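Table Work

By five past four I had forgotten which of my hands was the left one. I'm not joking, I had to look.

I'd been at Irach for not quite a month by then, and the job was still easy to explain and hard to make sound like a job. You hold two grippers, one in each fist, and you move things about on a table. Pick up, put down, pick up again. Somewhere in the next building a machine called Wulell goes through what you did and tries to get the hang of it.
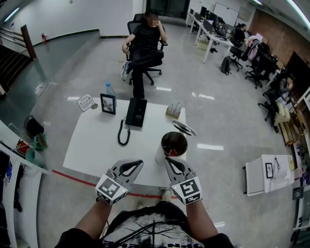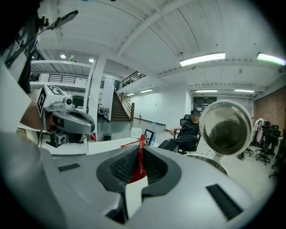
Irach Learning Group: Demonstrations Team (Ground Floor)

So, the telephone. It was a big black desk phone with a curly cord, the sort my gran kept in the hall, and it had been on the list since the morning. Stand the telephone on its end. Lay the telephone down. Stand it on its end again. We wanted 504 good goes at it before the end of January, and I had done 141 of them, and I'd started to take it personally.

The trouble is the cord. You get the phone up lovely, you're feeling pleased with yourself, and then the cord slides off and tugs the whole thing sideways like a toddler in a supermarket. Every time that happened I said sorry to it. Out loud! The woman at the desks behind stopped looking up after the first hour.

"You're too nice to it," said my colleague, who was sitting in the swivel chair with his legs crossed, watching me. He had done the phone all through the autumn and had opinions.

"I'm being careful."

"You're being slow. Wulell will be slow."

That got under my skin a bit, I'll admit. I hadn't really thought about it like that before, that it would pick up the way I did things along with the things. My mum taught me to peel potatoes and I still stick my tongue out when I do it, because she does. Nobody wrote that down for me. I just got the potatoes and the tongue together, in one parcel.

So I had another go, quicker. Dropped it. Bell inside went ding.

"Keep that one," he said.

"It's rubbish."

"Keep it, mark it as a miss. Aguirre want the misses as well now."

Aguirre were the people paying. They'd wanted only clean ones when I started, then they sent round a long message about recovery, which meant they wanted to see what a person does after a person mucks it up. I could have given them years of that.

I took a breath, rolled my shoulders (they go first, then the wrists) and went in again from the side. I pinched the cord with the left, held it out of the way, tipped the phone with the right. Up it went. It wobbled, and I put the back of the left gripper against it, ever so lightly, the way you'd steady somebody getting off a bus. Then I let go of everything and stood there with my arms out.

It stayed up.

"Where did you get that from?" he said.

"What?"

"The little pat."

I said I hadn't patted it. He said I had, and that I'd been doing it since lunch, on the phone, on the tray, on the picture, everything. Once a thing was standing I gave it a pat, as if to say well done, stay there. He thought it was very funny. I went hot right up to my ears and asked if I ought to do them all over again.

He scratched his chin for a while. "Leave it in," he said. "See what happens."

I forgot about it, to be fair. There was the phone to finish, and after the phone there were two weeks of lids, and lids are their own kind of misery.

It was March when they walked us over to the other building to see Wulell have a try. They'd given it a kettle, a Miven, brand new with the sticker still on, nothing any of us had ever practised with. It reached out and got the handle at the second attempt. It lifted the kettle across, set it down on the mat and let go.

Then the left arm came round, quite slowly, and touched the kettle twice on the side.

The man from Aguirre wrote something on his pad. "What's it checking for?" he asked.

My colleague looked at me. I looked at the kettle.

"Stability," I said.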